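Trendport T2 Wrist Clamps: Four Months on a Two-Armed Robot 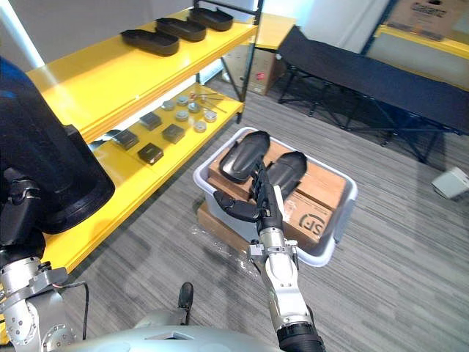 The Trendport T2 is a clamp that goes around a robot's wrist and gives you somewhere to bolt things. I bought a pair for the two-armed machine Negin Hashemi and I have been putting together in our shared workshop, and I have now spent more time with an Allen key in my hand than with most of my relatives. Our standing test job is shell sorting: black molded shells, a yellow shelf, a plastic bin stuffed with cardboard boxes so the shells sit near the top, and two black hands that have to move between them. One arm holds a shell while the other goes into the bin after the next one, and whatever is bolted to those wrists gets carried along past shelf edges and bin rims all evening. If you want to find out where a bracket sticks out too far, I can recommend this method.

The pair cost me $80, shipping included. You get two split collars, a bag of screws, a strip of thin rubber liner, and a sheet of instructions printed so small that Negin photographed it and zoomed in on her phone. The sheet covers fitting the collar to a bare tube. It has nothing to say about what to do if your tube already has a hand on the end of it and a cable coming out of the side, which I would have thought was the usual condition of a wrist.

Fitting

The first collar took me most of an evening. You have to get both halves around the wrist, keep the liner from wandering off, start the screws by hand, and then tighten them evenly, and at every stage you want one more hand than you own. (Yes, the robot has two. No, it was not helpful.) The trick, which I got from Mpho Shezi at the next bench, is to tack the liner to the inside of each half with a dab of glue stick and let it dry before you go anywhere near the arm. The second collar took 70 minutes with the glue, and that includes the time I spent looking for a screw that was in my shirt pocket.

Tighten in small steps, going back and forth between the sides. If you run one side all the way down first, the gap closes crooked and the collar settles at a slight tilt. You won't notice until your bracket is on and everything you've mounted is aimed at the wall.

Holding power

Very good, and I say this as somebody who came to it from the Morno clip-on mounts. The Mornos were cheaper and lighter, and they rotated. Slowly, a little every session, like a houseplant turning toward a window. With the T2s I put a pencil line across the collar and the wrist when I fitted them, and I checked it again last night. The line still meets. I loaded one side with 290 grams of hardware to see if I could get it to creep, ran shelf to bin and back until Negin asked if we could please have the lights off and go home, and it stayed where I'd put it.

I did get one slip early on, and it was my doing. I had wiped the wrist down with something oily and put the liner straight on top. Clean the metal first. The sheet does mention this, to be fair to the sheet.

Bulk

My main complaint. A bare wrist will go into a narrow space that a wrist wearing a T2 won't, and when a hand reaches over the rim of a bin, the part that arrives next is the collar. We had to change our approach so the hand comes in steeper and the clamp stays on the outside. Once we'd done that it was fine for the bin, but the lower shelf was another afternoon's work. There isn't much height between the two levels once an arm is in there, and the fittings on the side of the collar found the underside of the upper shelf with a noise I can still hear.

You can turn the whole thing so the fittings face a friendlier direction. I'd suggest doing that before you tighten everything, label everything, and tell people you're finished.

Cables

There is a little slot for a cable tie on each half, and whoever designed it has never met a cable. It's too shallow for the ties I had in the drawer, so I bought narrower ones. Leave more slack than looks reasonable. My first attempt was very neat, with everything held close to the arm, and it was perfect right up to the moment the wrist turned. The second attempt has a length that hangs free. It looks like I gave up halfway and it has worked without complaint.

If you want it done properly, Ngcobo makes a swivel guide that will bolt to the T2 with one hole redrilled. Mpho has one on his arm and talks about it more than I'd like. I haven't bought one, mostly on principle.

The screws

Soft. I rounded the head of one on the third refit, using a key that fits everything else I own. Get a set of better ones in the same size before you start, and put the supplied ones in the jar where screws go to wait for a purpose. For the price, I don't think decent fasteners are a lot to ask.

The finish is better. I expected scratches, given how often these have met the shelf, and there are fewer than I deserve.

Compared with the others

I've used three kinds now. The Morno is fine if you are mounting something very light, or if you like surprises. The Hiven collar is the nicest piece of metal of the lot, opens on a hinge, and goes on in no time at all, but Negin borrowed one to try and it wouldn't close over our liner, and without the liner it marked the wrist. It also costs enough that I'd want it to make dinner. The T2 sits between them. It's a nuisance to fit and a bit of a lump once it's on, and after that you can forget about it, which at this point in the build is the feature I'd pay extra for.

What I'd change: a slimmer profile on the fittings side, a deeper tie slot, real screws, and instructions set in a type size meant for adults. A spare strip of liner in the bag would be nice too. I cut mine short the first time and had to patch it, and you can buy more from Trendport only in a roll that would line a small boat.

I'm keeping mine on. Negin wants a second pair for the spare wrists, and I've told her she can have them if she does the fitting. She has asked to see the glue stick first.

Four stars out of five. The missing one is for the screws.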